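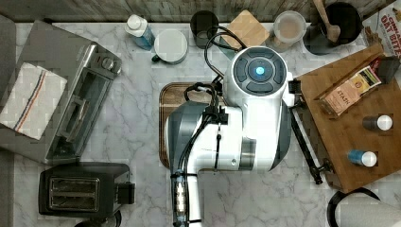
I have come to love the log viewer more than any other piece of software in robotics, and I'd like to talk a few of you into feeling the same. Planners get the papers and perception gets the demos, but the tool I have open all day is the one that lets me scrub back and forth through a run and see what the arm believed at each tick. Think about what a kitchen counter asks of that belief. The bundle of black cables on the side of the arm bends and shifts with every move, and a good many collision models leave it out completely. The toaster oven has a dark, reflective door, the kind of surface depth sensing reads as a hole or as a copy of something else. And the clear round container at the back with the tan stuff in it? Half the time a depth map shows the contents and no container!

You can throw a better model at each of those, and we do. But first you have to know which one bit you, and for that you need to see the joint states, the point cloud, the planned path and the commanded path on one timeline, with one clock.

We didn't have one clock until this spring. Our planner (we call it Abella) stamped messages when it finished thinking, and the perception side, Clurnora, stamped them when the sensor data came in. The gap was 48 milliseconds on a good day and a lot more when the machine was busy. I spent most of a week tuning a grasp controller that had nothing wrong with it. It was aiming very accurately at where the mug used to be.

Fixing the stamps took 2 small changes. Finding out that they needed fixing took a viewer. I went back through 200 saved runs with the new timeline, and a whole family of "flaky gripper" notes turned into the same bug - old poses, fresh plans. That was one of the happiest afternoons I've had at work, and I include the ones where things moved!

So my opinion, for what it's worth: small teams should build tooling much earlier than feels sensible. Before the second planner, before the fancy retry logic, certainly before anyone writes run number 1447 to a folder called new_final. I know the argument against it. Tools don't show up in the results table, and everybody says they'll clean up the logging after the deadline. I've said it myself, more than once, and the deadline at Rikthorpe was followed by another deadline.

It doesn't have to be grand either. Zovura, our viewer, began as a plotting script with a slider. It still crashes if you load a run with no joint data, and the color for "planned" is too close to the color for "commanded" (I keep meaning to change it). People use it anyway, and they've started asking better questions in code review, things like "what did the cloud look like when it chose that path?" I can answer that one in a few seconds now, slider and all, and I still get a kick out of doing it.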